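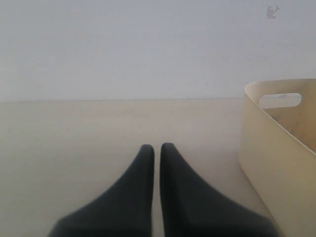 ## Work table + wall check, back room, Clendora unit (May)

Done by: Zübeyde Ertürk
Start: 8:40 am, before the morning people came in

### Table

- [x] **Top flat, no lips or lifted spots.** Ran my palm over it both ways. Smooth.
- [x] **Finish.** Light cream, even color. No peeling that I could find.
- [ ] **Surface clean.** Almost. Tiny pale speck near the far edge, a bit right of center. Crumb? Or a mark in the finish. Try a damp cloth first, if it stays put it down as a mark and move on.
- [x] **Edges.** Went around with a glove, nothing snagged.
- [x] **Wobble.** Leaned on all corners. Back left used to rock, shimmed last month, still good.
- [x] **Asset tag.** 1,378, matches the sheet. Sticker is curling, needs new one.

### Wooden container

- [x] Sits flat on the table, doesnt slide when bumped
- [x] No splinters on the rim
- [ ] Label. The Stomow list wants a label on every container that stays out overnight. Will do after lunch.

### Wall behind

- [x] Plain, keep it that way. No hooks, no tape, no calendars. Asked twice now!!
- [x] No damp smell, no soft patches low down

### Light

- [x] Soft and even on the tabletop, no hard shadows. Fine for close work.
- [ ] Spare tubes. Closet is out. Ordered from Jatton, PO 2989, no delivery date yet.

### Floor + walkway

- [x] Clear to the door
- [x] Mat lies flat
- [ ] Extinguisher check card. Hanging there but the last line isn't signed. Who had it?? Needs initials before Arumugam comes by for the walk-thru.

### Open items

1. Speck, wipe and re-look
2. Container label
3. New sticker for 1,378
4. Tubes, chase Jatton
5. Extinguisher card, initials

Cleaner note: use the mild spray only on this top. The strong stuff turned the old one yellow in teh corners and we had to swap it out.

Recheck items 1 and 2 before close, rest can wait for the next round. Leave this sheet on the clipboard by the door. Z.E.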